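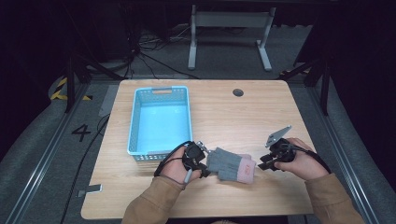

Sipho Modise has managed the glove store at Oosthuizen for six years, and most of his working day is spent on pairs that have come apart.

"A glove goes out as a pair and comes back as two singles," he says. "The laundry doesn't know they belong together."

The store holds 3,772 knit gloves in rotation. Returns are tipped out on a Saturday and sorted by cuff colour first, then by size. Modise lays each glove flat, palm down, before it goes into a basket. He prefers perforated plastic to solid tubs. "Knit holds damp in the fingertips. You want air from the sides — a closed tub goes sour by Monday."

Singles are kept for 2 washes. If no partner has turned up by then, the glove is moved to a spares bin, where it may be matched with another single of the same size and wear. At the last check the bin held 384.

Wear is judged by hand. Modise stretches the cuff once and lets go. A cuff that stays open is rejected, whatever state the fingers are in. Printed marks are not relied on for size, as they fade before the knit does.

Asked whether he would switch to disposables, he shakes his head. "I'd have less to sort and more to order. Bevan Cartwright does the ordering, so you'd have to ask him."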